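サポートチケット #700
件名:洗面台まわりのティッシュがなくならない/排水がときどき遅い
製品:Undik 洗面化粧台(白天板・ブルーグレー扉)
受付窓口:Omport 住まいの設備サポート
起票日:2019-09-13
優先度:低(起票者は「中」を希望)
状態:クローズ(条件付き)

起票者による最初の記入

お世話になっております。共用の洗面台について相談です。症状は二つあります。

一つめ。ボウルの水の引きが遅いことがあります。いつもではありません。朝は遅く、昼は普通で、夕方にまた遅くなります。洗面台にも勤務時間があるのかもしれません。

二つめ。天板に丸めたティッシュが置かれています。捨てても、次に見るとまたあります。位置はだいたい手前の縁の近くです。ゴミ箱は床に置いてあり、腕を伸ばす必要すらない距離です。

二つめは設備の故障ではないと言われそうですが、一つめと関係があると私は疑っています。ご確認をお願いします。

サポート 返信1

お問い合わせありがとうございます。Omport 住まいの設備サポートです。

排水の件、まず次をお試しのうえ結果をお知らせください。

・排水口の金具のまわりに髪の毛や紙くずが残っていないか見る
・ボウルに水を半分ほどためてから一気に流し、引くまでの時間を計る
・扉を開け、下の配管の継ぎ目ににじみがないか指で触る

ティッシュの件につきましては、製品の保証範囲に該当する項目が見当たりませんでした。

起票者 返信1

試しました。

排水口のまわりからは、紙だったと思われるものが出てきました。白くて、繊維状で、ちぎろうとしても妙に粘ります。髪の毛は少しだけ。半分ためて流したところ、引くまでに70秒かかりました。紙だったものを取り除いてからは7秒です。配管のにじみはありません。

つまり、天板のティッシュが水ではねるか、手の甲で押されるかして、ボウルに落ちているのだと思います。一つめと二つめは関係があるという私の見立ては、ここに正式に記録しておいてください。

サポート 返信2

記録いたしました。

70秒から7秒への改善であれば、配管そのものは正常と考えられます。製品の不具合ではないため、本チケットは解決済みとしてよろしいでしょうか。

起票者 返信2

よろしくありません。原因がまだ天板の上に供給され続けています。

参考までに、こちらで試した対策を書いておきます。

対策1。貼り紙。「ティッシュはゴミ箱へ」と書いて壁に貼りました。翌朝、貼り紙の真下に丸めたティッシュがありました。貼り紙は湿気で端からめくれてきたので、はがしました。

対策2。箱ティッシュの撤去。200枚入りの箱を洗面台から棚へ移しました。効果はありました。ただし今度は、みんな自分のポケットから出したものを丸めて置くようになりました。銘柄が多様化しただけです。

対策3。ゴミ箱の移動。キャビネットの右の隅から、入口の近くへ動かしました。入った瞬間に全員が足をぶつけるので、その日のうちに元の隅へ戻しました。

対策4。小皿の設置。どうせ置くならここへ、という妥協案です。小皿にはヘアピンが入りました。誰のものかは判明していません。小皿は引き上げました。

以上です。次の手をご教示ください。

サポート 返信3

詳しいご報告をありがとうございます。社内で確認しましたが、マニュアルに該当する章はございませんでした。以下は担当個人の提案としてお読みください。

天板の上の物の配置が影響している可能性があります。手前が広く空いていると、人はそこに物を置きます。現在の天板の様子がわかる写真を一枚お送りいただけますでしょうか。あわせて、設置時期と、天板のぐらつきの有無もお知らせください。

起票者 返信3

設置時期は不明です。Kumarasinghe という業者の納品書が残っていますが、日付の欄はコーヒーの染みになっています。9月だったことは、染みの縁からかろうじて読めます。年は読めません。

ぐらつきはありません。天板を上から強めに押しても動きません。右端の立ち上がりにも割れはなし。背面の低い立ち上がりと壁の間も、爪を入れて確かめた限りでは詰まっています。ここは Undik を褒めてもいいところだと思います。

蛇口は左右のハンドルとも最後まで締まります。締めたあとの水滴もなし。水が落ち続けているせいで紙が流れ込む、という線は消えました。個人的にはいちばん期待していた線でした。部品代で済むので。

写真を添付します。今日のティッシュも写っています。

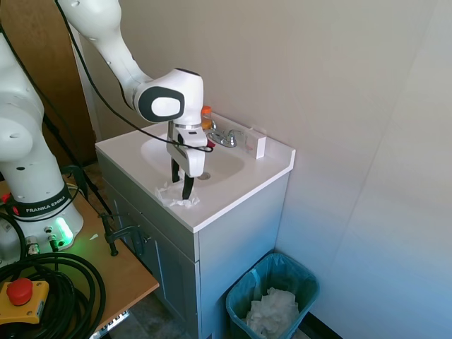
添付1:洗面台の天板と、手前の縁の近くにある丸まったティッシュ。右下の隅がゴミ箱。

奥の物については、こちらの認識を書いておきます。オレンジ色のキャップの小瓶は蛇口の左後ろが定位置です。中身を使っている人を見たことがありませんが、どけると必ず誰かが戻します。白い小箱は右の奥の角です。こちらも同様です。奥の角はこの二つがそれぞれ実効支配しており、結果として空いているのは手前だけ、ということになります。ご指摘のとおりかもしれません。少しくやしいです。

サポート 返信4

写真を拝見しました。ボウル、蛇口とも、お写真の範囲で目立った異常は確認できませんでした。

ティッシュについては、ボウルより手前、向かって左寄りに位置しているように見えます。手を拭いた方が、そのまま手を下ろした場所に置いているのではないでしょうか。ゴミ箱はボウルを挟んで反対の右側ですので、捨てるには一度体の向きを変えることになります。

ご提案です。青緑色のゴミ箱はそのままで結構ですので、もう一つ、小さいものを左側に置いてみてください。足をぶつけない大きさであることが条件です。

起票者 返信4

同じ階の Romton の事務所に余っていたゴミ箱をもらってきて、左に置きました。色は合っていません。扉のブルーグレーにも、右のゴミ箱の青緑にも合っていません。洗面台の左右で別々の内装業者が喧嘩したような眺めです。

経過を記録します。

設置当日:天板のティッシュ、なし。
翌日:なし。左のゴミ箱に丸めたティッシュが入っている。感動して写真を撮りそうになったが、やめた。
その次の日:なし。流して計測、引くまで7秒。
さらに次の日:天板の手前に丸めたペーパータオル。当洗面所にペーパータオルの備え付けはありません。

サポート 返信5

ご報告ありがとうございます。ティッシュについては改善が見られたものと判断いたします。

ペーパータオルは、お手数ですが別チケットでお願いいたします。

起票者 返信5

承知しました。同じ条件であれば、クローズに同意します。条件は以下のとおりです。

・排水の遅れは、紙の混入によるものと明記すること
・配管および蛇口に異常なしと明記すること
・私の最初の見立てが正しかったことを、どこかに残すこと

サポート クローズ記録

原因:排水口金具まわりへの紙片の混入。
配管:にじみなし(起票者確認)。
蛇口:締め切り後の水滴なし(起票者確認)。
処置:紙片の除去。左側に小型ゴミ箱を追加設置。
交換部品:なし。
費用:0円。
備考:症状一と症状二の関連については、起票者より初回の記入時に指摘があった。
再発時の連絡先:本チケット番号を添えて同窓口まで。水の引きが遅い場合は、先に排水口の金具まわりを確認し、計測した秒数を書き添えてください。

起票者 追記(クローズ後)

備考の記載を確認しました。ありがとうございます。ペーパータオルの件は先ほど起票しました。優先度は最初から「低」にしてあります。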